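Chapter 7
What Counts as Bread?

Most people feel sure they know what bread is. Ask them to write the rule down and the trouble starts. Flour, water, salt and something to make it rise, they'll say, and then you mention flatbread, or a rye loaf so dense it could prop a door open, and the rule gets longer. By the end of the morning it usually reads like a tax form.

This chapter looks at how foods are named and sorted, and at who gains from the sorting. It begins with bread, a cheap and familiar food that carries more claims per slice than almost anything else in the shop. "Artisan" is one of them. So is "traditional". Neither word tells you how long the dough was left to rise, who shaped it or what went into it. A label can be perfectly lawful and still leave you none the wiser.

Take shape and colour, the two things shoppers judge first. A deep golden crust is widely read as a sign of care in the baking. It may be. It may also be a brush of egg or milk. Cuts across the top let dough expand in the oven, and they are also easy to make for show. Appearance is evidence of a sort, but weak evidence, and you should be wary of any survey that treats it as more.
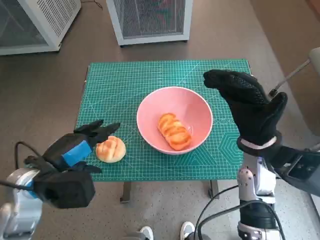
Figure 7.1 A long roll in a pink bowl and a round bun, both with scored tops.

Consider the case that runs through this chapter. The Ellwood Bread Survey asked 1,953 shoppers to pick the "more traditional" of 2 loaves. The Clorkus bakery chain quoted the result on its bags for years as proof that customers could taste the difference. Nobody in the survey had tasted anything. They had been shown the loaves behind glass, under warm light, with the Clorkus loaf on the left every time. A smaller follow-up in Kandirton, with some 200 shoppers and the loaves swapped at random, found no clear favourite.

It would be easy to conclude that the first survey was dishonest. We don't think the record supports that. Its authors reported their method in full, and it was the bag that left the method out. Whether a baker's slogan should be held to the standard of a research report is a fair question, and we return to it in Section 7.4.

Before you read on

Find the wrapper of any loaf at home. Write down each claim it makes, then note what you would need to know to check it. Keep your list, as you will need it for the Drirkix labelling exercise at the end of the chapter.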